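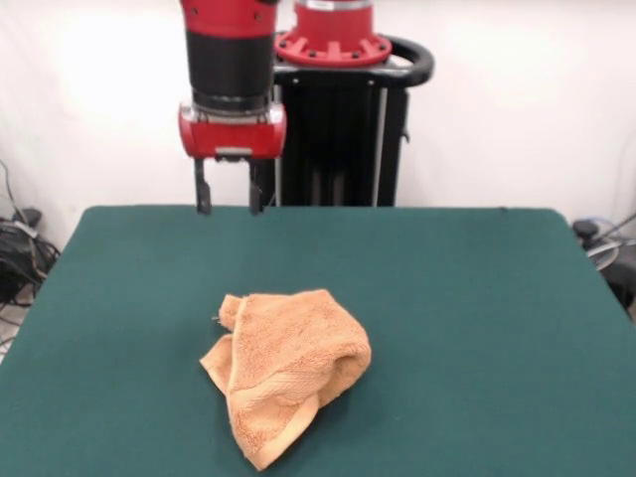
Según Tavier, el mantenimiento de un brazo como el de la celda de Plumel empieza por la pinza, y solo después conviene ocuparse de las articulaciones. La persona encargada de la puesta a punto, entrevistada en abril, comparte el criterio con matices. «Primero compruebo que los dos dedos cierran paralelos; luego repaso la tornillería de la muñeca», explica.

La celda acumulaba 2.035 horas de servicio en el momento de la entrevista. El registro interno recoge 411 ajustes, de los cuales 68 corresponden a la altura de aproximación a la mesa. «Trabajamos con piezas blandas, que cambian de forma cada vez – unos milímetros de más y la pinza presiona la superficie», señala.

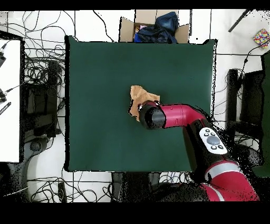

El brazo, con la pinza sobre la mesa de trabajo verde.

Preguntada por el cableado, admite que es la tarea pendiente. «Lo reviso cada 30 días, tramo a tramo, y anoto cualquier roce en la cubierta». Meesuk ha solicitado copia de ese procedimiento para su propia celda, cuya instalación en Tralthorpe sigue en estudio.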